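Buvmont's fabric swap is back, and it has a real room this time

11/18/19

If you have a closet shelf of cloth you keep meaning to do something with, this is your month. The Herrero Street fabric swap has reopened in Buvmont after being shut since July, and it has moved out of the hallway where it used to squeeze past the coat racks and into a room with its own door, its own sink and enough floor to spread a bedspread out flat. Regulars have been asking for that last part for years!

The idea hasn't changed. You bring in clean fabric you don't need — old curtains, leftover yardage, a slipcover from a couch that went to the curb, the half of a costume you never finished — and you take home something you do. There's no money involved and no points system. Last season almost 2,000 pieces went through the swap, and that was from the hallway, with one folding table and a lot of patience.

What's new is the sorting. Everything that comes in now gets handled before it goes out on the shelves: shaken out, checked for stains and pins, looked over for a care tag, and dropped into a hamper according to what kind of cloth it is. The hampers are the collapsible mesh sort, the ones that twist down flat for storage, and people love them. They weigh next to nothing, you can tell at a glance what's in them, and when one fills up it gets carried straight over to the washers next door or to the folding tables.

The care tags have turned into a small obsession. The old swap had a shelf marked "mystery," and a good share of what landed there was perfectly nice fabric that had lost its label, so people were scared to wash it. Now, if a piece comes in with its tag still on, the tag stays on. If it comes in without one and you remember anything at all about it (it shrank once, it bled all over the towels, your aunt always ironed it inside out), you can write that on a slip and pin it to a corner. Some of the slips are better reading than the newspaper.

Sueded fabrics and anything with a nap get their own treatment. They're kept away from the lint-shedders and folded loosely, and they don't go in with the general wash. Shiny stuff has a separate shelf too, including vinyl, coated tablecloths and the slippery costume satins that slide off any pile you put them on. A couple of the quilters from Kusova had doubts about giving shelf space to the shiny things, but that shelf was picked nearly clean on the first afternoon. School play season, presumably.

The opening day crowd was a treat. People came with garbage bags, with suitcases, and in one case with a wheelbarrow. A set of heavy green drapes left Buvmont in the back seat of a car bound for Vivulberg, where they're going to be a stage curtain, or a very large dog bed if the stage falls through. A box of men's neckties went to somebody who has been working on a tie quilt for longer than she wanted to admit. Two neighbors who live on the same block and had never spoken spent most of an hour comparing corduroy.

The folding lesson was the surprise hit. It was only meant to fill the time while the first loads dried, but the room stayed full, and it'll now be a regular part of each session. The fitted sheet gets a fair amount of attention, of course. So does the business of folding large, floppy pieces with a partner, where you each take two corners, walk toward each other, and try to agree on which way the thing is supposed to turn. Anybody who has tried this with a spouse and a king-size blanket will know it takes some negotiating.

A few practical notes. Bring things washed and fully dry, please, and don't bring pillows, foam or rugs, which the room can't take. Scraps are welcome if they're bigger than a dinner plate, and smaller ones can go in the stuffing bag by the door, where they end up inside pet beds. Zippers and buttons are fine left on. If you're bringing more than you can carry in one trip, come early in the session so there's time to sort it with you. You're welcome to stay and help fold, and most people do. The coffee is good and the radio is negotiable.

Parking is behind the building on the Herrero Street side. The front steps are steep, so if you have a cart or a stroller, use the side entrance, where the bell works if you lean on it. Sessions start at 3 in the afternoon and run until the shelves are tidy again. The next few weeks are set aside for winter things: flannel, fleece, wool coating, anything heavy enough to keep out a draft. Spring cottons will be held back in the storage closet until there's room for them, so don't be discouraged if you come looking for lawn or seersucker and don't find any yet.

There's also talk of a mending table, with a couple of sewing machines that could be used on the spot. It depends on the wiring, and the wiring depends on the landlord, who has at least come by to look at it. In the meantime, needles, thread and a decent pair of shears are kept in the drawer under the sink, and you're free to use them as long as the shears never, ever go near paper. 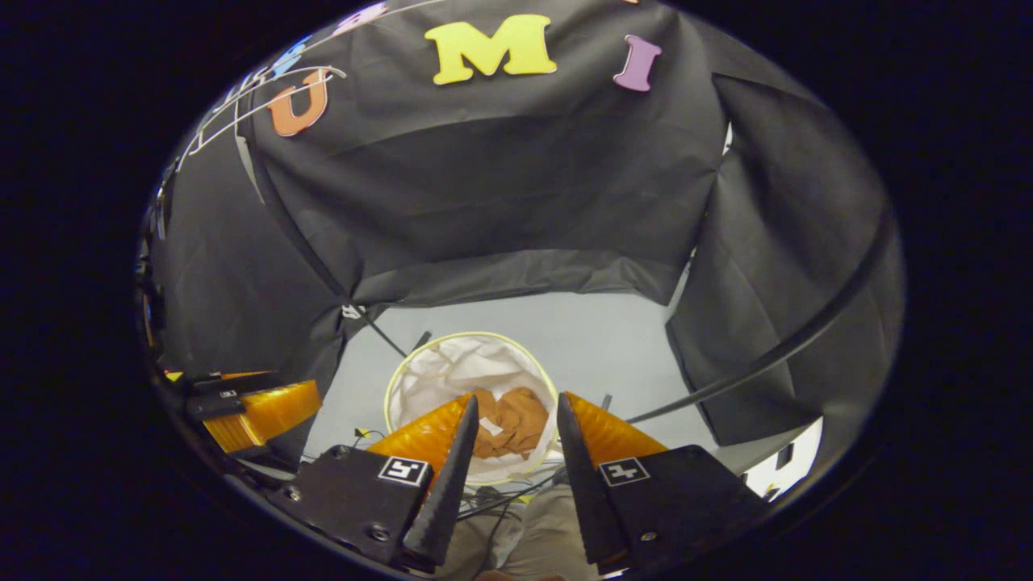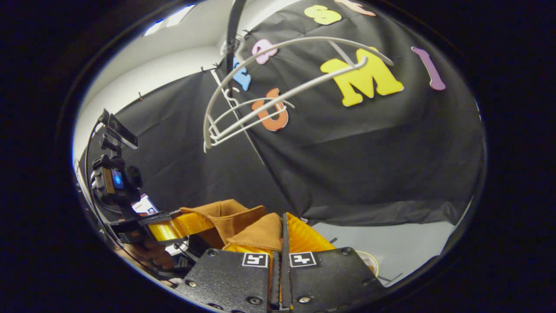 Top: a brown-orange cloth in a mesh hamper. Bottom: brown fabric on top of a glossy yellow piece.

400 shares | 3 comments

corduroyfan
I was one half of the corduroy conversation. We're having coffee next week. Also, I went home with wide wale in a color I've been hunting forever, so thank you, whoever dropped that off!

hemline_kusova
For the record, I was one of the doubters on the shiny shelf and I take it all back. Came away with enough gold satin for three wise men. Can you post a list of what's wanted for the winter sessions? I have flannel but it's pajama-weight.

sidedoor
The bell does work. You really do have to lean on it.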